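Spiced Buns and Batch Size: a Short Report
Tomaszewski, Food Production, Year 2
October 2019

Aim

I wanted to see whether an enriched dough spiced with cardamom could be made in a large batch for the college café without the buns turning out dry. The recipe came from a bakery in Prindstead and was written for a single tray.

Method

The small batch used 1,437 g of dough and was kneaded by hand. The large batch used 3,000 g and went in the Moltex mixer at the Claldale kitchen. Both had the same flour, butter and spice in the same proportions. Each was proved twice, shaped into knots and baked on the middle shelf. Tasters scored the buns for softness and flavour on the day and again the next morning.

Results

On the day there was little between them. By the next morning the large batch had gone firmer at the edges, and two tasters said the cardamom was weaker. The small batch held up well and was still fine split and toasted.

Discussion

The mixer warmed the dough more than I had planned for, so the first prove ran fast. I should have used colder milk. I also ground all the cardamom the evening before, and some of the flavour may have gone by then. 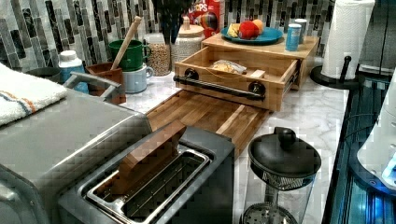
I will repeat the large batch in December with cold milk and fresh spice, and keep the proving time the same for both.

Related reports
Rye starter in a cold kitchen
Comparing butter and margarine in shortbread
Costing a café cake menu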